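2 min read

The Jovance desk top in pale grain

I bought this top from Jurico in May to replace a glossy white one I'd grown to hate, and I'm so glad I did! The color is a soft cream-beige and the grain runs in long, fine streaks. Under my light it gets a hazy bright patch in the middle.

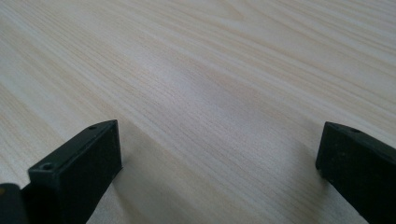 Grain and color

Look for the honey-colored streaks and the little curving arcs – those are my favorite bit.

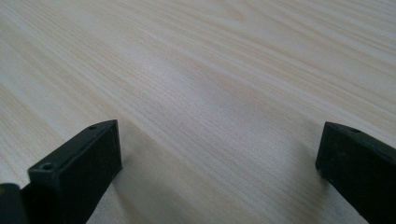

Corners, cable hole, price

The corners are rounded (my hips say thank you) and there's a round cable hole near the back edge. A small white lattice basket with a handle sits on it nicely.
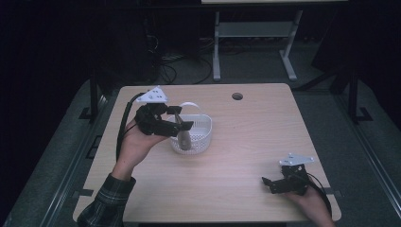

I paid $142, and delivery took until Wednesday. Perihan Oral has the darker Wei version and likes hers too.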